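Primness: Notes From a Small Utility Room

Getting Things Dry Indoors (and Other Losing Battles)

It has rained since Tuesday and every radiator in this house is wearing something. A few of you have written in asking how to dry washing inside without the back bedroom growing a beard, so I have put everything I know in one place. It didn't take as long to write as I'd hoped.

Start with the spin

Most of the water that ends up on your windows could have gone down the drain. When the machine finishes, run a second spin with nothing else, on the fastest setting the labels will stand. Towels and jeans come out noticeably lighter. Wool doesn't get this treatment unless you are fond of very small jumpers.

Our machine is an elderly Haser with a dial that has lost its markings, so "the fastest setting" is wherever the thing starts walking towards the door. Yours probably has a button.

Shake, then hang

Snap each item hard before it goes up. Pillowcases should crack like a whip. It gets the worst creases out while they're still easy, and it frightens the cat off the airer, where she has no business being.

Hang shirts on hangers, buttoned at the top, and hook them over the shower rail. Trousers go up by the hems so the weight of the waistband pulls the legs straight. Socks go in pairs. I know people who peg them singly and match them later, and they all seem to have a drawer full of widowers.

The airer

Ours is a Bosteck with 19 rails, of which I recommend using every other one. A packed airer looks efficient and smells like a pond by the following evening. If you can't fit your hand flat between two things, one of them needs to come off and wait its turn.

Put long items on the outside and small ones in the middle. Turn anything thick halfway through the day, particularly hoods, which can stay damp long after the rest of the garment has given up. Hooded tops do best hung upside down by the hem so the hood falls open.

Where you stand it matters more than what you paid for it. The smallest room with an opening window is the place: door shut, window open a crack, fan on if there is one. The hall is the worst choice and the one everybody makes, me included, until the wallpaper behind the coats began to come away in one long, thoughtful curl.

Dehumidifiers

Buy one second-hand in September, before the rest of the street remembers winter. Stand it near the airer but with room to breathe, and point the outlet at the wettest things. Empty the tank before bed. Clean the filter when it looks like felt. I did mine after three years and found what I can only describe as a second, smaller filter made of dog.

If you haven't the money or the space, a plain desk fan on low does a respectable job. Moving air beats hot air, though it is less pleasant to sit in.

The smell

If clothes smell musty once they're dry, they took too long about it. Wash them again and leave out the softener. For towels, I put 200 ml of white vinegar in the softener drawer now and then, on a wash with no bleach anywhere near it. Check your machine's booklet first, as some makers are sniffy about vinegar and rubber seals.

Then look at the machine itself. Wipe the door seal, leave the door ajar, pull out the drawer and admire whatever is living behind it. An old toothbrush and hot water will deal with most of it. An empty hot wash once a month handles the rest.

Sports kit 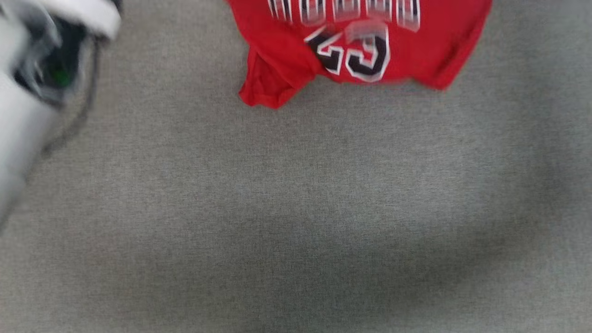 Kit should never spend the night in the bag. I say this every autumn to a household that has heard it every autumn, and the bag sits in the hall regardless, humming. Get everything out the same evening, even if it only gets as far as the carpet in a heap. Turn it inside out before it goes in the wash, particularly anything like the red shirt with the big 23 on it, where the number and lettering are the first parts to suffer if they rub against a zip. Wash at 30, skip the softener (it clings to sports fabric and holds on to the smell), and keep it well away from the radiator. Printed numbers don't care for direct heat, and a hot iron straight on top of one will end the friendship. If you must iron, do it from the back, on cool, with a cloth in between.

Bright reds go in with other darks for the first few washes. I once owned several white vests and now own several pink ones.

Shoes

Insoles out, laces loose, newspaper in. Change the newspaper after a couple of hours and again before bed. Don't put trainers on the boiler, where the glue goes soft and the sole starts to wander.

From the postbag

Montri Sangkhawat writes to say that a dry bath towel thrown into the tumble dryer with a wet load cuts his drying time by roughly a third. I tried it with bedding and it does help, provided you take the towel out after 15 minutes or so, before it gets as wet as everything else. He also swears by Pongsiri pegs, which I haven't been able to find. Mine come from the market and ping off across the yard at the slightest provocation.

Next time: limescale, and what not to do to a kettle.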